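Wool, the cold house, and what I've stopped doing

Quick one tonight, kettle's on and I have to be up at 5.

So we're into the second winter in the Lurnham house and I think I've finally worked out how to heat it. Or how not to heat it. First winter we ran the old electric heaters in every room like idiots and the bill for July and August came to $676. Six hundred and seventy six. I had it on the fridge for months as a sort of punishment.

This year, different plan. One warm room, doors shut, everybody in jumpers. The kitchen gets the wood stove (a second hand Moschos, small, ugly, paid $400 for it plus a very long drive home with it rattling in the trailer). The rest of the house gets whatever leaks down the hall. Not much leaks down the hall.

Things that worked:

Curtains. Proper lined ones to the floor. Op shop in Skondenstead, a whole garbage bag of them, faded but heavy. Hemmed them badly. Made more differnce than anything else on this list, and I'd put it off for a year because I hate hemming.

Door snakes. Filled with rice. Then mice found the rice. Now filled with sand.

Wood stacked under cover in autumn and not in a panic in June. Last year's load was green and all it did was hiss at me and black up the glass.

Hot water bottles. One each, in the bed half an hour before you are. I don't know why I ever stopped using these, we had them as kids and the rubber smell takes me straight back.

Things that didn't: the bubble wrap on the bathroom window. Kept the light out, fell off in the steam, looked terrible. Also the plug-in oil heater with the timer, which came on at 3 in the afternoon whatever I told it.

And wool, which is what I sat down to write about. I used to be a fleece person, whole drawer of it. Fleece is fine until you stand near a stove and a spark lands on you, and then you have a fleece with a hole in it. Wool just sort of shrugs. It also doesn't stink after two days, handy when nothing dries on the line until spring.
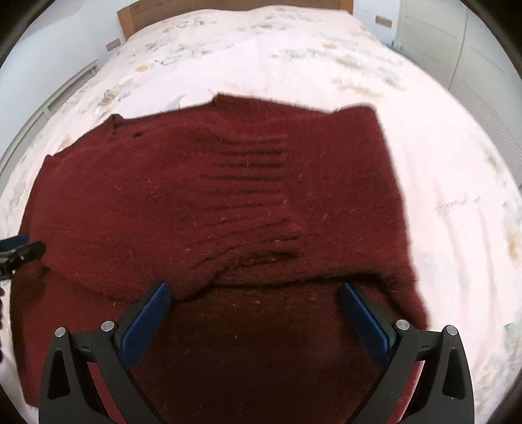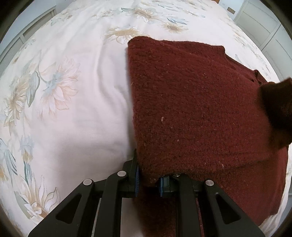 Dark red knit on the floral bedspread, both pics.

Anyway. Washing. People get scared of washing wool and I was too, after I shrank a grey one down to something that would fit a teapot. What I do now: cool water in the laundry tub, a small squirt of wool wash, push it under, walk away for 22 minutes (no science in that, it's how long the radio show takes to get to the news). Don't rub it. Don't wring it. Roll it in a towel and kneel on the towel. Then flat on a rack somewhere out of the sun, and turn it over the next day.

Most of the time it doesn't need a wash at all. Hang it outside on a cold dry morning and it comes in smelling of nothing.

Moths are the other thing. I've tried lavender, cedar balls, the lot. Best thing so far is wearing them and shaking them out, and in summer they go in a zip bag in the freezer for a few days before they get put away. There's currently no room in the freezer becuase of the plums but that's a problem for later.

Pilling, somebody asked in the comments last time. I use one of those little shavers, a Grirkutus, cheap, eats batteries. Go lightly. A comb is slower but kinder on the thin stuff.

Bill so far this winter: just under $300 for the same two months. Wood is on top of that, so it's not the miracle it sounds like, but I cut a fair bit of it myself and the rest I swapped for eggs. Still well ahead. The bedroom was 9 degrees this morning and I didn't mind until I had to find my socks.

Next job is the gap under the laundry door, you can see daylight through it and I'm fairly sure a frog came in that way. Then the manhole in the hall ceiling, which has no insulation on it whatsoever, just a bit of painted board. Had my hand up there last night and the cold pours straight down.

If anyone has a good way to stop condensation on old timber windows that isn't "open the window", please tell me. I wipe them down every morning with a tea towel and they're wet again by lunch.

Kettle's boiled. More when the laundry door's done.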